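Umeo Extending Table – Owner's Guide
Section 4: Setting up and leveling
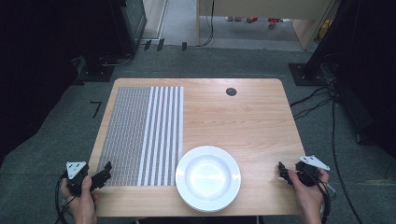

Read this section before you put any weight on the table. Two people are needed for steps 1 to 3. Allow the boards to sit indoors for a day if they were delivered in cold weather.

1. Turn the assembled table onto its feet. Lift it by the side rails, never by the top.

2. Place it where it will be used. Leave 61 cm behind each seat so chairs can slide back.

3. Check that all four feet touch the floor. On carpet, press down on each corner for a few seconds and check again.

4. If the table rocks, find the short leg and turn its foot counterclockwise. One full turn adds 1 mm. Do not go past 11 turns or the foot may come loose.

5. Tighten the lock nut against the leg with the 13 mm wrench from parts bag C.

6. Tighten the eight frame bolts. They were left slightly loose in Section 3 so the frame could settle.

Note: Check the frame bolts again after two weeks and then twice a year. Tables moved often will need it sooner.

Caution: Do not drag the table. Side force on an extended foot can split the leg.

Fitting the extension leaf

1. Release both catches under the top.

2. Pull the two halves apart evenly until the runners stop.

3. Lower the leaf onto the pins, then push the halves together and close the catches.

If the leaf sits higher than the top, take it out and look for grit on the runners. Wipe them with a dry cloth – do not oil them.

Daily care

Wipe up spills right away. Use a mat under hot dishes and lift plates and bowls when you move them, as unglazed bases can scratch the finish. A damp cloth with a drop of dish soap is enough for most marks. Dry with the grain.

Spare feet and catches are stocked at the Stotport service desk. Quote part number 17 for feet and give the color of your table.

Guide revised August. Text by Lamduan Panyasiri, Graldale.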